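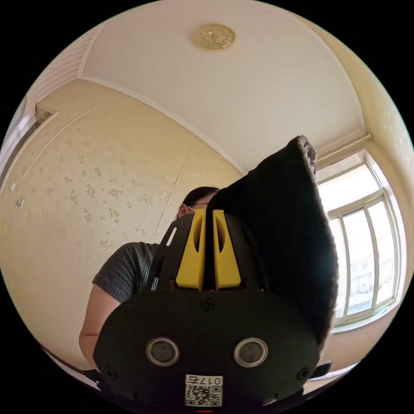

According to Hoi-yan Tai, a dark garment should be judged by hand before it is judged by eye, as black cloth hides its folds and seams under ordinary room light. This chapter takes that remark as its starting point.

Chapter 4
Handling Dark Fabrics

Search this title Enter keyword Go

Black fabric returns little light. A crease that is plain on pale cotton may show on black only as a faint change in sheen, and a doubled layer may look the same as a single one. Lint and fuzz are the exception and stand out clearly.

The methods in this chapter were worked out in the sorting room at Priltham, where 431 dark garments were folded, checked and refolded. Of these, 125 had a hidden fold after the first pass. Section 4.1 covers finding the hem and the shoulder seam by touch. Section 4.2 covers lifting from a single point, and the peak and long side drop that result. Section 4.3 deals with pile and fleece, which drag against smooth cloth when stacked.

Terms used for folds follow Chapter 1. "Face" means the outer side of the cloth. "Drop" means the length hanging free below the point of lift, measured with the cloth at rest.

This site uses cookies. Accept Manage settings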